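Teaching a robot to take computers apart, and put them back

Aksel Overgaard on 3755 recorded attempts, flexible cables and why the hard drive is the hard part
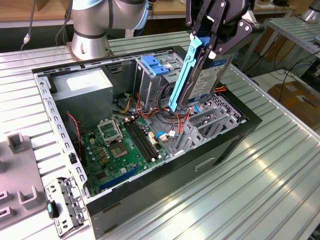

A hard disk drive in the gripper over an open desktop tower at the Nirkley lab.

2 May 2024

Aksel Overgaard started with screws. For most of his first year at Nirkley, the group's robots practiced on flat panels with rows of fasteners, and the numbers looked good. Then someone put a real desktop tower on the table.

"It went badly," he says. "We had a method that was very sure of itself and it drove the drive straight into the cables. A panel doesn't have cables."

The method his group published in February, called Miah, takes a different approach to the same job. Earlier versions planned the full path of the arm before it moved. Miah plans a short stretch, checks the camera view and the force at the wrist, and plans again. It was trained on 3755 attempts guided by a person, including the ones that failed.

"We used to throw the failures out," Overgaard says. "Leif argued for keeping them, and he was right. A person who misses the bay backs off and comes in at another angle. You want that in the data."

Leif Hafstein built the work cell and wrote most of the control code. He describes the hard drive as a useful test object. It is stiff, it has a clear shape, and it goes into a tight space. What surrounds it is much less orderly.

"Power cables don't sit in the same place twice," Hafstein says. "You can model the case and you can model the drive. I gave up on modeling the cables. We let the robot touch them, up to a limit, and we stop it if the force keeps climbing."

Finding that limit took longer than either of them expected. Set too low, the arm stopped whenever it brushed a wire. Set too high, it bent a rail. They ended up with 2 limits, one for moving through the case and one for the last bit of travel into the bay.

The method was tested on 3 tower models, one of them left out of training. Results on that third case were weaker. Overgaard puts most of the drop down to the shape of the drive cage, which the robot approached as if it were one of the others.

"It would line up nicely with a slot that wasn't there," he says.

Two partners, Trostidel and Vustgate, are interested in the removal side, where old machines are sorted for parts. Overgaard says removal is easier in some ways, but connectors are still a problem. The present system does not unplug anything. A person does that first.

Hafstein is now working on the plugs. He wants the fingers to find the latch by feel, and he has been collecting old power connectors for the purpose.

"I have a drawer full," he says. "Some of them I can't get apart by hand either."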